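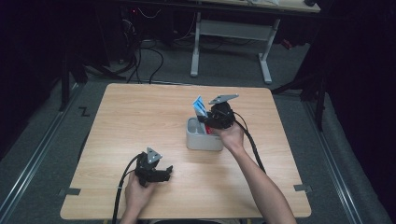 6 min read

Kiloser Tooling Group: Minutes, Monday Call

2021-01-11

Chair: Nives Villa
Present: perception, planning, control, tooling. One person from the Irkness side joined for items 2 and 3 only.
Minutes: taken by tooling, corrected by the chair

1. Minutes of the December meeting

Accepted with one correction. The December minutes say the new replay viewer "solves" the time sync problem. The chair asked for that to be changed to "hides." Changed.

The open action on writing up the log format was not done. It has now been carried over twice. The chair said she would sooner drop it than carry it a third time, and tooling asked for one more chance. See actions.

2. Hand-held demonstration data, caddy task

Perception presented the current state of the set. The task is putting a card or packet into the gray divided caddy and taking it out again, both hands holding a gripper. There are 3176 episodes on disk. The loader accepts 3155 of them. The other 21 fail on load and the loader skips them without a message.

The chair asked why there is no message. Tooling said the warning was turned off in the fall because it filled the console. The chair said a warning that is annoying is doing its job. The general feeling was that this is fair, although control pointed out that the old warning printed once per missing sample, so a single bad episode could produce several thousand lines. Agreed: one line per skipped episode, with the reason, and a count at the end of the run.

Nobody has looked at the 21. Perception guessed that they are short recordings from the first week. The chair would not have this minuted as a finding, so it is minuted as a guess.

Discussion of pose tracking followed. The Irkness attendee reported that tracking of the two grippers is "good" over the middle of the table and "less good" when the fingers are down inside the caddy. Asked for a number, he did not have one with him. The chair asked that the word "good" stay out of the status page until there is a number next to it.

Control raised the cables. Both grippers are wired, and the right one's cable runs over the table close to the forearm. Control's concern is that people learn to move in a way that suits the cable, and that the policy then learns the same thing from them. Perception thinks the effect is small. Control thinks nobody has checked. Both are probably correct. No action was agreed because no one could describe a test that would take less than a week. Control may bring one next time.

Left hand: planning asked what the left gripper contributes in the single-packet version, given that in many episodes it is empty and held off to the side. Perception answered that it is there for the two-handed version later. Planning asked whether the model is being trained to hold an arm in the air for no purpose. There was a pause. Perception will split out the episodes in which the left gripper never closes and report how many there are before anyone trains on the set again.

3. Sustero grasp labels

Sustero is the script that marks the moment of grasp and the moment of release from finger opening alone. The slide said it "matches human labels." The chair asked how many human labels. The answer was 100 episodes, labeled by the same person who wrote the script.

Of those, 67 agreed within the tolerance. The slide did not give the tolerance. It was found during the meeting, in a comment in the config file, and it is half a second. Several people felt that half a second is long for a grasp. The author said the tolerance was meant to be temporary. The chair asked when it was set and the author said he would rather look that up than guess.

Points made, in no particular order:

Thin objects are the main trouble. With a card between the fingers the gap when holding is nearly the same as the gap when closed on nothing, so the script can't tell a grasp from a miss.

Upright packets that lean on a caddy wall sometimes get pinched, let go and pinched again. Sustero calls the first pinch the grasp. A person would usually pick the last.

Using the camera as well as the finger opening was proposed. Perception said it could be added quickly. The chair asked what "quickly" meant the last time it was used in this group and the proposal was withdrawn for now.

The Irkness attendee asked whether wrong labels matter much if the policy only uses them for cutting episodes into parts. Planning said yes, since the cut decides which half of the motion gets thrown out. He accepted this but asked to have it noted that Irkness has trained on worse. Noted.

Decision: Sustero labels may be used for sorting and browsing. They may not be used for training or in any reported result. A second person will label the same 100 episodes without seeing the first set.

The Irkness attendee left the call here.

4. Oksanen planner, request to adopt

Planning asked for the group to move to Oksanen for all two-arm motion by the end of the quarter. The case for it: one config file in place of four, a better collision checker, and replay of recorded gripper paths without hand editing.

The chair said she had read the case and liked the first point. She asked to see the replay. The replay shown was of a single path, in simulation, with the caddy removed from the model. Planning explained that with the caddy in place the checker rejects the path, because the fingers go below the rim and the rim is modeled as a solid block.

Control asked, mildly, whether this means the better collision checker cannot do the task. Planning said the fault is in the caddy model and not in the checker. Tooling said the caddy model came from the planning group. This went on for some time and is not recorded in full.

Also raised: the recorded paths come from a human wrist, and some of the turns in them will not be reachable by either arm. Oksanen stops with an error at the first such point. The present planner carries on and clips. Opinion was split on which is worse. The chair prefers the error. Control prefers neither and would like the unreachable part flagged at recording time, so that the person holding the grippers can just do it over. Tooling liked this and said it would need a live check, which does not exist.

Decision: not adopted. Planning may come back with the caddy modeled as a container with its divider, and ten replays picked by somebody outside planning. The end-of-quarter date is removed from the roadmap.

5. Status page

Short item. The chair went through the page and asked for evidence on each green mark. Three were changed to yellow. One was changed to gray as no one present could say what it referred to. Tooling will ask in the channel and delete the row if there is no answer by Friday.

6. Other business

Control asked for the table position to be written down somewhere other than on the carpet. Tooling will add a field to the session file. The field will be required and will not have a default, after what happened with the last one.

A request for a demo to visitors was turned down. The chair said she would consider it once the loader can say which episodes it has loaded.

Actions

Tooling: one-line warning per skipped episode, plus final count. Next meeting.
Tooling: log format write-up. Last carry-over.
Tooling: table position field in session file.
Perception: open the 21 failed episodes and give a reason for each.
Perception: count of episodes in which the left gripper never closes.
Perception: error figure for gripper pose, inside and outside the caddy, with Irkness.
Sustero author: find out when the half-second tolerance was set, and propose a shorter one.
Control: second set of labels on the 100 episodes. Control did not volunteer for this.
Planning: container model of the caddy.
Chair: tell Irkness about the label decision in writing.

Next meeting in two weeks, same link. Slides to Nives Villa the day before, with sample sizes on them.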